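Subject: Re: [cell-users] Pistard tabletop kit, evaluation unit
From: Ximena Montecinos
Date: 28 Apr 2019

On the list, Tolidska support wrote:
> The Pistard kit ships with the arm flange adapter, the block set,
> a printed marker and the sorting package. Calibration is done once
> per table layout. Please let us know if the evaluation period needs
> to be extended past November.

No extension needed on our side. Notes follow for anyone else deciding between this and the Clarnlow package.

Mounting. The adapter fit our flange without shimming. The supplied screws are too short if you keep the factory washer, so order longer ones before you start. The cable guide is an extra-cost item and should not be.

Calibration. The manual says once per layout. We got usable results that way, but after any change to the tool we had to repeat it, and the software does not warn you. The routine takes 20 minutes with the default settings. Most of that is the arm moving at reduced speed between poses. You can raise the speed limit in the config file, but the change is lost when the package updates.

Marker. Keep it flat and outside the work area. We put ours on the table beside the board. If the marker is lost during a run, the package falls back to the last stored pose and keeps going. I would prefer a stop. There is a flag for this in the config template, commented out, with no entry in the manual.

Sorting package. Groups can be defined by color, by shape, or by both. Color alone is dependable under our lights. Shape alone is weaker on anything that is not a cylinder or a cube. We ran 32 trials with the stock grasp settings and had 2 failed picks, both on the star. A narrower approach angle in the grasp table may help, but I have not tested it yet.

Work surface. The kit does not include one. We use a maple board on the perforated table. The grain has not bothered the segmentation so far. This is the layout with a mixed group at the far edge and a smaller one near the front left:

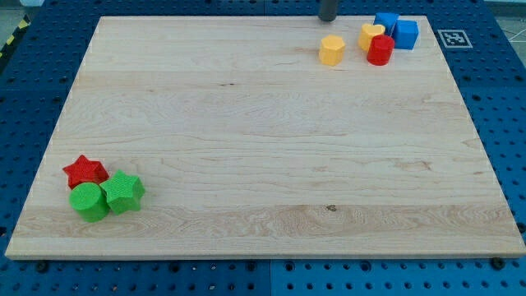 Žofie Beneš asked off-list whether the license is tied to the controller or to the workstation, and said that at Čierny they had to buy a second seat after a controller swap. Ours is tied to the controller serial. Tolidska moved it on request, but get that in writing before you order.

Open items for Tolidska:
- document the marker-loss flag
- keep user config across updates
- warn when the tool definition changes after calibration

I can post our grasp table to the list if there is interest.

Ximena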